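Ticket 218 - Left hand gripper slow to open
Site: Plurnent, Ustville bench
Equipment: pair of hand-held grippers, Zirnero jaws
Status: open, waiting on a part

Hello again, and thank you for getting back to me so quickly last time! I promised I'd write everything up properly, so please bear with me if this runs on a little.

The trouble is still with the left unit. The trigger pulls fine and the jaws close fine, but when I let go they hang for a moment before they open, and on small things that's enough to drag the piece along the table. The right unit has never done it. We swapped the cables between the two and the hang stayed with the left one, so I'm fairly happy to leave the cables alone.

I went through the checks on your list with both units at the bench, using the acrylic box and the little beaded safety pin as the test piece.

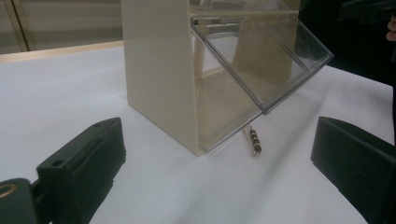
Jaws open with the pin between them, and both units at the box.
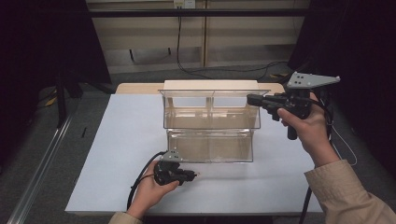
On to the results. With the power off I could move the left jaws by hand, and there was a gritty spot near the open end of travel. I wiped the slide down with a dry cloth and worked it back and forth for a good while, and the grit mostly went away. After that it hung on 2 pulls out of nearly 20, which is a lot nicer than before but still not right. Pads are clean, screws are snug, and I haven't touched the spring because your note said to ask first (and I'm a little scared of it, to tell you the truth).

My own guess is the return spring. The Dönmez kit we bought in June has 2 spares in it, but the bag doesn't say which jaw size they're meant for. Could you tell me how to check before I open anything up? If they're wrong I'd sooner wait for the proper one.

In the meantime I've put a strip of tape on the left unit and asked everyone to stick to the bigger pieces with it. I'm at the bench until 4:30 most afternoons if it's easier to talk it through - and thank you again for being so patient with me.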